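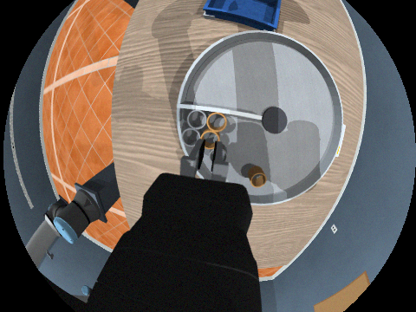
Pre-Purchase Inspection Checklist: Cup Handling Cell

Site: Grokham, Building 2
Supplier of cell: Clivow
Supplier of conveying and guarding: Adomaitis
Completed by: Zuzana Tóth, Equipment Planning
Reviewed by: Märta Boström, Site Safety
Stage: Simulation review, before release of purchase order

This checklist is to be completed before any funds are committed. Items marked Open must be closed, or accepted in writing by Site Safety, before the order is released. Simulation results do not replace inspection of the installed equipment.

Section A. Layout and reach

A1. Position of the tray on the table agreed with the department
Result: Yes
Comment: The simulation uses a round tray with a raised rim and a central hub. The department has confirmed that this suits its present method of work.

A2. Gripper can approach cups standing close to the rim
Result: Open
Comment: Clivow has shown one approach only. Please supply runs in which the cups stand close together and against the wall of the tray.

A3. Cups lying on their side can be dealt with
Result: Open
Comment: The quotation is silent on this point. If an operator must reach in to recover a cup, the guarding price will change – see C2.

A4. Position of the bin fixed
Result: Yes
Comment: The blue bin is to stay beyond the far rim of the tray. Any change is to be notified to Site Safety.

Section B. Guarding and stopping

B1. Emergency stop within reach of each operator position
Result: Yes, on drawing
Comment: To be checked again on site.

B2. Two arms prevented from entering the same space
Result: Open
Comment: The supplier relies on software limits. Site Safety requires a written statement of how these limits are tested and who may alter them.

B3. Finger trapping risk at the gripper assessed
Result: Open
Comment: Closing force not stated. Requested on Wednesday.

B4. Floor markings included in the price
Result: No
Comment: To be carried out by our own maintenance staff. Allow 7 hours.

Section C. Budget and planning

C1. Spare gripper fingers included
Result: Yes
Comment: One set. A second set should be ordered at the same time, as the delivery period is 17 weeks.

C2. Guarding quotation valid
Result: Yes, until the end of July
Comment: Adomaitis will hold the price only if the footprint is unchanged.

C3. Operator training budgeted
Result: Partly
Comment: Some 143 hours are needed across all shifts. The present request covers the day shift only. Märta Boström does not accept a start on nights without training.

C4. Stunance service contract compared with supplier cover
Result: Yes
Comment: Stunance is cheaper in the first year but excludes the gripper. Supplier cover is preferred.

Decision

The purchase order is not to be released. Items A2, A3, B2 and B3 are to be returned to Clivow for reply, and C3 is to be corrected in the budget request by Equipment Planning.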